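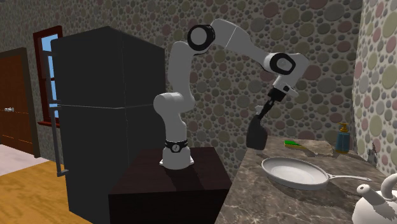 Filed under: Local politics / Open data

# Lamosard ward election results

Vote counts for the council by-election in Lamosard, typed by hand from the notices on the town hall door. One row is one candidate at one polling station.

- Stations: 5
- Ballots counted: 1,018
- Spoiled ballots are in a separate column

Two stations changed their names in January. I kept the old names, so that you can compare with the earlier vote.

Please write to Lilla Juhász if you find a mistake.

Comments

Aoun: The Bundo street station has no spoiled ballots. Is it zero or missing?

Lilla Juhász: Missing, I will correct it this evening.

Dronura: Thanks, the file opens well now.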